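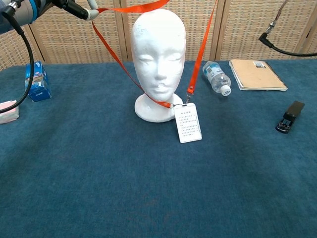
Ticket: foam head tips over when a lanyard goes on
Site: Cotcombe display room
Status: closed

Opened, March. The foam head on the badge table keeps toppling. It happens as the lanyard comes down over the crown - the strap snags on the rough foam and drags the whole thing sideways. We have 100 lanyards to check before the Drendar open day, so I'd love this fixed!

Try 1. Swapped to a bare tabletop. Much worse, the head skated about. Cloth back on.

Try 2. Opened the loop wide and kept it clear of the nose until it was past the chin. Huge improvement! Four goes, no topples.

Try 3. Same again with the card holder clipped on first. The card swings and catches the flared base if you hurry, so let it settle before lowering the strap. Lovely and smooth after that.

Also wiped the grey smudges by the mouth with a dry sponge. They're still there, but they do no harm.

Closed 4 pm. Please leave the dark teal cloth on this table - it grips the base brilliantly. Spare heads are in the Stavumine cupboard, second shelf.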